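Fuchs has announced the "complete" Tirnulow box set. 152 tracks. I've bought the complete Tirnulow twice already.

Same band, same demos, new lid. The liner notes are by Hadiza Ajayi, so at least someone who can write got paid.
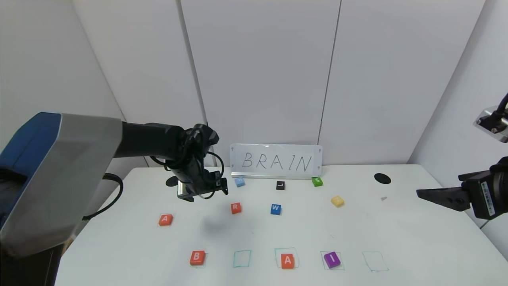
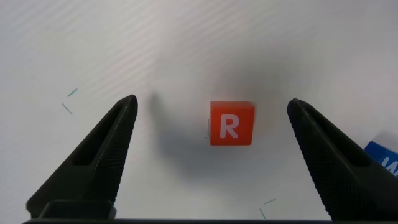
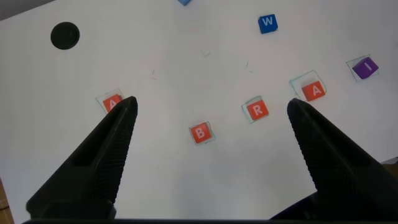
"Unheard" is doing a lot of work in the press release. I own 73 of these on a Kulis bootleg. The rest look like the old titles with their letters shuffled, and you could spell most of them with the orange-red R and the other blocks on that white table. "Rattle (Rough)" is "Rough Rattle." I checked.

Limited to 918 copies, they say. They said that in July too. Show me disc 3 before I pay.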